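February 7, 2019

What a day! I finally got the follower arm to do what my hands were telling it, and I'm still grinning at the kitchen table as I type this up.

I was at Dosness by eight, with Evander Cowie already there and the coffee made. The plan was more demonstrations for Volley, our toy-sorting job: I steer by remote, the arm copies me, and every good run gets saved so the policy has something to learn from. We had 2200 runs on the books before today and I wanted 40 more before supper. The boxes with the round holes are the hard part. Coming down over the toys is easy once you trust your wrist, but lining the fingers up with a hole takes a patience I did not know I owned.
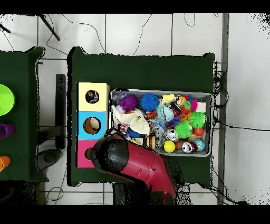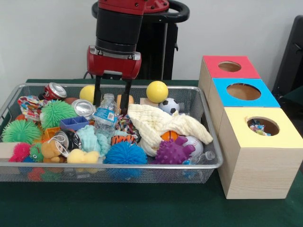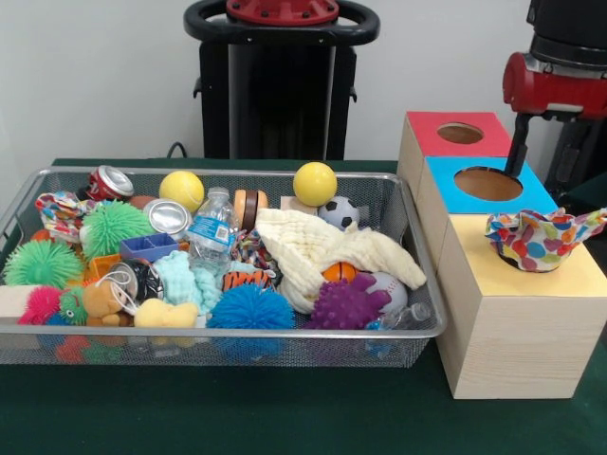

Page last changed: February, evening, after supper

The thing that clicked for me this morning was slowing down before contact. I had been driving straight at whatever I wanted, the way you'd grab a sock off the floor, and Evander kept saying the arm learns my bad habits along with my good ones. So I started pausing for a breath above each toy, then going down. It felt silly for ten minutes and then it felt wonderful! My hands stopped fighting the delay and I quit thinking about the controls at all.

The spiky balls are my favorites to pick because the fingers get such a nice hold on them. Soft things are another story. The cream cloth beat me again and again, and I threw out a whole string of runs on it. Evander wants to keep a few of the fumbles where I recover, so the policy sees what getting out of trouble looks like. I think he's right, though I grumbled.

Lunch was soup out of a thermos. We talked about Mackay, the old training code, and whether to move everything over to Studatden before the next round. I say yes. He says after the next round. We'll see.

Run 40 went in a little before five – a clean one, too, no wobble at all. Then I did 2 extra just because I was having fun. My right thumb is sore and my shoulders are worse.

Tomorrow we start training on the new batch. Evander wants to try putting the boxes in a different order, and I have to remember to bring the long extension cord and my own chair cushion.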